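I spent most of August in a converted dairy in Gredbridge, losing arguments with a robot arm. Kurniawati Chong runs the bench there, and she'd promised me I could try every gripper on the shelf as long as I labeled my cables. I labeled maybe half of them. Sorry, Kurniawati!

The plan was simple enough. Same orange printed arm, same little blue cube in its green ring, same checkerboard of coded squares underneath so the camera software knows where everything is. Then swap the fingers and the controller and see who drops what. We ran 392 pickups per setup, which sounds like a lot until you realize the Dronach controller wanted to redo its calibration all the time (usually right when the coffee was ready). 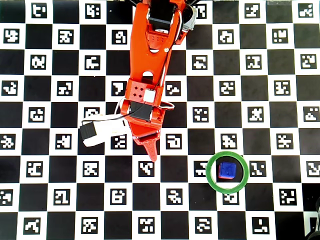
My favorite fingers going in were the soft pads from Prinedska. They're squishy, they're forgiving, and I loved them for two days. Then I tried the plain pointed printed ones with the tiny teeth at the tip, and I have to say they grew on me – they dropped the cube seven times in the whole run, and most of those were my fault for bumping the table.

Controllers were a closer call. The Karamanlidis board costs 700 dollars and feels like it, with smooth moves and no twitching at the wrist. The Dronach is jumpier, but you can change its settings in the middle of a run, and I got hooked on that pretty fast. Achilleas Politis thinks I'm nuts and would take the smooth one any day. We're swapping benches next month so he can try my settings, and I've already started labeling the rest of the cables.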